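Merkevcombe Travel Club
Minutes of the meeting held Wed 29 January, back room of the library

Present: Seraina Sutter (chair), Wilmer Espinoza (minutes), and members as per the sign-in sheet. Apologies were received from the Sarpong family.

1. Minutes of the last meeting
Accepted with one correction. The night train question was raised by Wilmer, and the minutes had put it under Seraina's name.

2. June trip to Tunel
Seraina reported on her call with the guesthouse. They will hold the rooms on the courtyard side for us until the end of next month against a deposit of $500. The street side is cheaper but over a bar. Members preferred the courtyard. Agreed to pay the deposit this week.

Breakfast is included, dinner is not. The guesthouse can do a packed lunch if told the evening before.

Wilmer has looked at getting from the airport to the old town. The bus is direct but stops running early in the evening, and the later flight would miss it. He suggested the morning flight with a long layover. Several people did not like the layover. After some discussion it was left that Wilmer will price both flights and email everyone, and members will reply with a first and second choice.

The first full day will be kept free of anything booked. Last time we went straight from the plane to a walking tour and half the group gave up before the cathedral.

3. Day hike above Tunel
The ridge path tops out at 3,040 feet. Seraina has walked it and says the first hour is steep and the rest is easy going, with water at the chapel but none after that. Those who don't want to climb can take the boat to the far side of the lake and meet the others for a late lunch. The boat doesn't take cards.

It was asked whether we need a guide. Seraina thought not in June. To be confirmed with the guesthouse.

4. Money
The trip account stands at $2,000 after last year's refunds. Agreed that each person going to Tunel will pay in $100 now, with the balance due once flights are chosen. Anyone who drops out before the flights are booked gets the $100 back. After that it depends on whether the place can be filled.

5. Tetetdale weekend
Short report from those who went. The weather was poor on Saturday and good on Sunday. The mill museum was closed for repairs — the website still said open — so the group walked the river path and had a long lunch at the inn. Rooms were clean, the beds were soft, and parking was tight. Members would go again, in a warmer month.
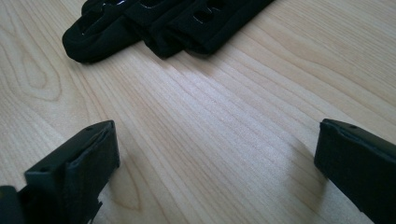 Black fabric item on the pale wooden tabletop.

6. Other business
Passports: please check expiration dates now. Two members had to pay for rush renewals last year.

The club's guidebooks are due back. Wilmer has the list and will write to people who still have one.

A request was made for a slide evening before the June trip. Seraina will ask the library about the projector.

Next meeting: same room, same time, date to be sent by email.

Minutes taken by W. Espinoza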